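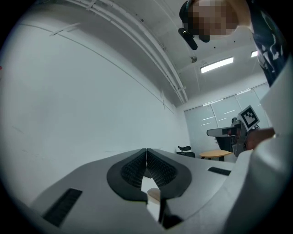 Figure 1. Hand-held grippers in use during a collection session. The gripper in the foreground has a pair of ridged black fingertip pads.

3.2 Planning the equipment budget

When we first sat down to plan the purchases for the Urkthorpe site, we were, like most small labs, tempted to begin with the robot arm and fit everything else around it. We are glad we started with the hand-held grippers shown in Figure 1, as they turned out to drive most of the recurring costs. The printed bodies came from Firer and the fingertip pads from Abera, and the two firms had quite different ideas about delivery times – a matter we would urge any reader to settle before June, when our own orders began to slip.

The pads deserve a line of their own in any budget. We set aside money for 300 pads and planned to replace each pair after 30 hours of handling, and we kept a small reserve for printed markers, straps and charging cables, all of which are cheap and all of which we managed to forget in our first draft. By December 2018 we had logged 536 hours with the Plerkon kit, and spending on spares had come to around 30 percent of the original purchase price. The arm itself was ordered only after that, under a separate grant, and its costs are treated in Section 3.3.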